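Operations Newsletter, November

Floor care at Havano: what moves to the robots and what stays with staff

Since the start of the month, routine mopping of the guest rooms at the Havano residence has been shared between the housekeeping team and two Flernlow mobile units. Each unit has two arms with grippers and works with the same flat mops the staff use. No fixed equipment was added to the rooms, and the supply closets keep their present layout.

The change affects 38 rooms on the east side. Staff still strip beds, clean bathrooms, restock and inspect. The robot pass covers open floor only. Marks that survive it are logged by room number, and a housekeeper decides whether they need a scrub pad, a second pass or a note to maintenance. Dried marks and small debris remain the two most common entries in the log.
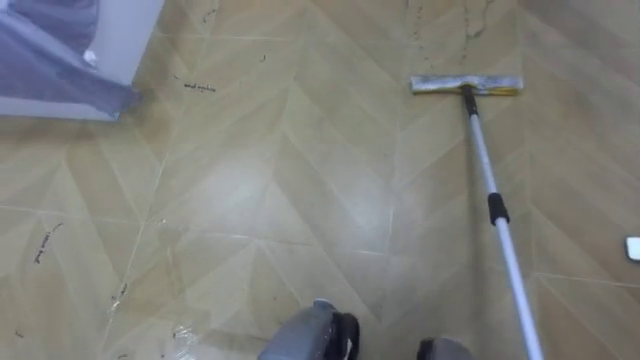
Fewer hours on the mop is fine with me, but the log can't turn into a second job on top of the first one. The point was raised at the Wednesday shift meeting and has been taken up. Log entries are now limited to a room number and one of 12 codes, entered on the cart tablet. Free text is optional. Time spent on the log counts as room time and is included in the daily allocation.

Pad changes stay manual for now. The units do not judge pad condition reliably enough, and a soiled pad moves residue along the floor. The attendant on the corridor checks the pad between rooms and replaces it as needed. Used pads go in the gray bin on the cart, as before.

Job assignments have been revised as follows. The early shift keeps its current headcount. Two floor care positions become floor care and robot attendant positions, at the next pay step, with training by Kondley on site. Training takes four half days and is paid. Anyone who prefers to stay on rooms only may do so, and the request form is in the break room. Schedules through the end of the quarter have been posted and will not be changed on account of the new units.

In the first two weeks the units completed 514 room passes. Stops requiring an attendant were mostly caused by bedding hanging close to the floor and by cords. Housekeepers are asked to lift loose covers clear of the floor before releasing a room — the unit will otherwise leave a margin that has to be finished by hand.
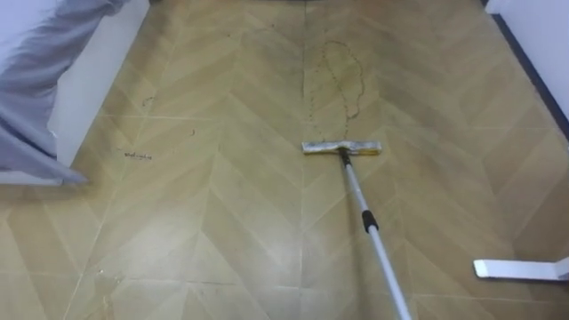

Flat mop and residue on a chevron-pattern floor.

Attendants can stop a unit at any time with the red button on its back. A stop does not need to be justified and is not counted against anyone. Faults go to extension 3632.

The west side stays on the existing routine until the log has been reviewed.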